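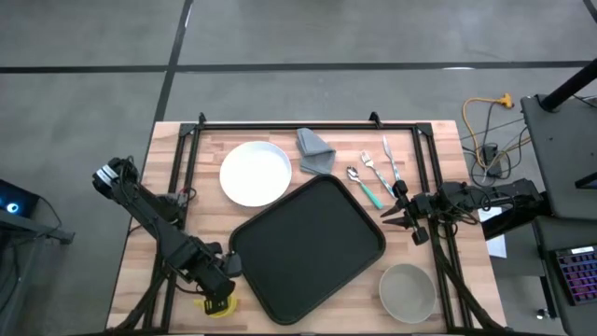
The tray, with one place setting waiting to go on it.

I have been meaning to write about trays for a while. It is a dull subject, I know, but I have carried my supper on one most nights since May and I have opinions now.

It started when we turned the dining room over to Eino's drafting desk and lost the big table. We eat in the front room these days, or out on the back step when the bugs aren't bad, and either way the food has to travel down the hall and around a corner. My old tray was a thin tin one from my aunt. It flexed in the middle if you put a full bowl of soup on it, and anything round slid to whichever side was lower. I lost a good mug that way.

The black one is bigger than I thought I wanted. I measured the counter beside the stove before buying and it fits there with 5 cm to spare, which is enough. It has rounded corners and a slim rim, and the inside is a plain matte black. I was worried the colour would show every crumb. It does, but I wipe it after each meal anyway so I have stopped minding. I paid $67 for it at Anwood, marked down from $95. I would not have paid the full price.

The order I load it in took some working out. Plate first, toward the left. Bowl at the lower right, closer to me, because I am right-handed and that is where I reach. Napkin goes beside the plate, folded, and the cutlery last. I used to put the cutlery down first and then set the plate on top of the fork handle every single time.

The cutlery is a mixed lot. The fork and knife have light blue and white patterned handles. The spoon is a small one with a teal-green handle and it came from somewhere else – Faith Waweru gave me four like it when she moved to a smaller apartment, and I am down to three. I like a small spoon for yogurt and for anything with broth. Eino Kettunen, who I share the house with, says it is a child's spoon and uses a proper one.

The napkin is grey cloth. I bought a set from Feltum and they have washed well, though they never come out flat and I don't iron. Folded loosely is as good as it gets here. Paper ones blow off the step.

A few notes if you are thinking of doing the same:

Check the tray fits your sink before you buy it. Mine does not, quite, and I rinse it one end at a time.

A grey-beige bowl hides tea stains better than a white one. I found this out by accident.

Carry it with your elbows in. The hall is narrow and I have hit the door frame more than once.

Don't stack the bowl on the plate to save a trip. It rattles, and the tray has room for both.

I still want a second tray so we aren't taking turns in the hallway. Anwood is sold out of the black and only has a red one left, which I don't care for. Faith thinks I should wait for the fall sale. In the meantime Eino carries his plate in one hand and his glass in the other, and the pepper in his shirt pocket.

Next post will be the soup I keep mentioning. It is split pea, and I need to write down the amounts properly this time.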